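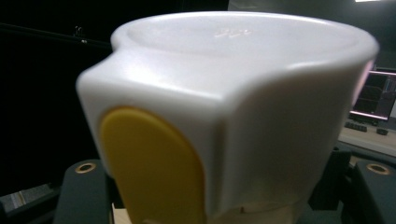 Figure 4.1 A white plastic cup seen at close range from the hand-held gripper, with the two dark grey fingers at its lower part.

Chapter 4
Choosing a Gripper, and Being Fair About It

Ludivine Roussel and Muammer Bayram
January 8, 2024

If you have worked through the first three chapters you will by now have strong feelings about arms, and perhaps a favourite (we all have one, and we will try to keep ours out of it). It is time to move down to the far end of the arm, where the fingers are, and to spend a good long while there. Students are often surprised at how many pages we give to grippers. When we first taught this course at Langlois we gave them a single afternoon, and we spent the rest of that term answering questions about them in the corridor!

Let us begin with a cup. A cup is a lovely thing to start with because everyone in the room has picked up thousands of them and has hardly given it a thought. Ask a friend to lift one and watch the hand closely. The fingers open before they arrive, they close at slightly different moments, and the wrist tips a little to make up for whatever the fingers got wrong. A gripper with two fingers has far less to play with. It can open, it can close, and it can be brought in from a better or a worse direction, and so the choice of direction matters a great deal more than it does for you or me.

Now look again at the cup in Figure 4.1. On one side the round wall gives way to a squared-off lobe with a yellow oval tab set into its face, and the tab stands very slightly proud of the plastic around it. A plain round cup looks much the same whichever way you come at it. Put a lobe on it and you suddenly have flat places, corners and curves all on the one object, and two grippers that did equally well on the plain cup may part company on this kind. We would encourage you to collect a few awkward objects of your own before you go any further. Kitchens are full of them.

You will also notice how much of the view the cup takes up. A camera that rides along with the gripper gets wonderfully near to the work, and you will come to be very fond of it, but once the object is between the fingers there may be little room left for anything else. The raised marking inside this cup is a good case: at this distance you can tell there are characters and still be unable to read them. A second camera, fixed to a stand some way off, sees the table and the arm together but may lose the fingertips behind the object. Section 4.5 compares the two, and it is kinder to both of them than our early drafts were.

How, then, do we compare one gripper with another? The short answer is that we change one thing at a time and write everything down. The longer answer takes up most of this chapter. In December our colleague Agathe Boyer set a Flallavetti gripper against a Tandis one, giving each of them 30 tries at every object in her set, and her notes are reprinted in full at the back of the book with her spelling left as it was. You will find that she spent more time deciding what to call a successful lift than she spent lifting. Does it count if the cup tilts? If it slips and is caught again? If it goes up nicely and is then set down on its side? Settle these questions first, on paper, and you will save yourself a great deal of grief.

A word on hand-held tools, which we shall use from Section 4.2 onwards. Holding the gripper yourself lets you feel for a good approach before you ask a controller to find one, and it is a very pleasant way to spend a morning. Do keep your hand-held results apart from your arm results, though. Your wrist is cleverer than you think, and it will quietly help a poor gripper along.

Before reading on, choose a cup or mug that is not perfectly round and sketch it from above. Mark two places where you would put the fingers, then two more where you would not, and keep the sketch by you, as we shall come back to it in Section 4.3 when we talk about finger width.

Last updated: January edition, Prirwood teaching text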